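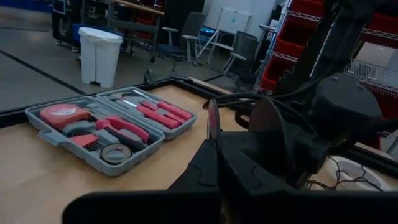
An open gray tool case on the table

Print this message | E-mail this message
Reading time: 1 min

Saranya Shetty wrote:
> Does anyone know if the Treltby film will be shown with
> subtitles? My aunt was at the dockworkers' sit-in and would
> love to come, but her English isn't great.

Yes, it will! I saw a rough cut last night and I'm still thinking about it. English and Spanish subtitles are both finished, and the Spanish ones were checked by people who were on the picket line, so the slang is right.

For those who missed the first post: "Treltby" follows the families who kept the union hall open for 645 days after the port company locked them out. Fludero (the film collective, two people and a lot of borrowed gear) went through some 2,000 letters from members who were in jail at the time, and a few are read aloud by the writers' own kids. The kitchen meeting near the middle is wonderful - everybody talking at once, soup boiling over, and then they vote to stay.

We're showing it in May at the Jaiswal Reading Room, doors at 6:30 p.m. The room holds 200 and admission is free. Saranya, please bring your aunt, and tell her there's an open mic afterward if she'd like to speak. I would so love to hear her!

I still need a ride for the folding screen from Nostine Street. Write me off list if you have a van.

Nnamdi Obi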